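Section 9: Recording grasp examples with the Dristeck wrist camera

Applies to the Chiriac two-finger gripper. Last revised in March by Oana Preda.
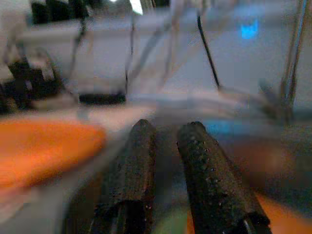 Before you start

1. Read the Cleltix quick guide if you must, but follow this section where the two disagree. The quick guide says any recording helps. We have yet to see proof of that.

2. Look at the live wrist view. Both fingertips should show. If dust or pale specks show up on the fingers, wipe them with a dry cloth.

3. Move the arm slowly from side to side. If bright objects smear into patches of colour, lower the speed setting.

Caution: Keep your hands clear of the fingers while the arm is powered. The soft-stop button in the software is not a safety device, whatever the menu calls it.

Recording

4. Press Start and wait 2 seconds before moving.

5. Guide the gripper to the object, close, lift and put it down again.

6. Press Stop, then mark the take Good, Poor or Failed. Keep the failed ones.

7. Change the object's position and repeat until you have 100 takes.

Note: The supplier describes 100 as "plenty". Gerasimos Bakalis and Manee Hemmin trained on that many and got a model that did well only in the spots they had used. Treat it as a first batch.

Checking

8. Play back every take marked Good. Steveo, the automatic blur checker, gives a score, but it passes takes in which the object can hardly be made out. Trust your eyes over the score.

9. Send doubtful takes to Lamduan Ongart before training. Do not relabel them yourself.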